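Coetzee (band)

Coetzee are a Canadian indie rock group formed in Puravport by singer and guitarist Lungile Mahlangu and drummer Lucian Iordache. Bassist Pankaj Pandey joined shortly before the first recordings. The band is known for long instrumental passages and for playing mostly in small rooms in its home city.

History

Mahlangu and Iordache met while working at the Gretex, a neighbourhood bar with a Monday-to-Thursday open stage. Their early sets were made up of covers, and the first original song, "Harbour Grey", was written for a benefit night there. A four-song cassette followed and sold out at the merchandise table. The group then signed with Plevex, a local label run by Anel Zwane.

The debut album, Colour of the Ferry, was recorded in 13 days with producer Talha Siddiqui. It runs for 65 minutes, and several songs were cut to fit a single CD. Local reviewers praised the drumming but found the second half slow. A second album, Low Centre, was released in February 2021 without a launch concert.

Musical style

The band's songs are usually built on a repeated bass figure, with vocals entering late. Mahlangu plays a baritone guitar in most of the catalogue. Iordache has named dance music as a greater influence on his playing than rock.
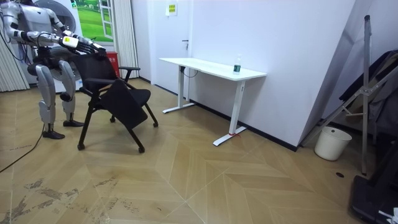 Humanoid robot gripping the backrest of a black chair

Members

Lungile Mahlangu – vocals, guitar
Lucian Iordache – drums
Pankaj Pandey – bass, keyboards

Discography

Gretex Tape (cassette, self-released)
Colour of the Ferry (Plevex)
Low Centre (Plevex)

See also

Music of Puravport
Plevex discography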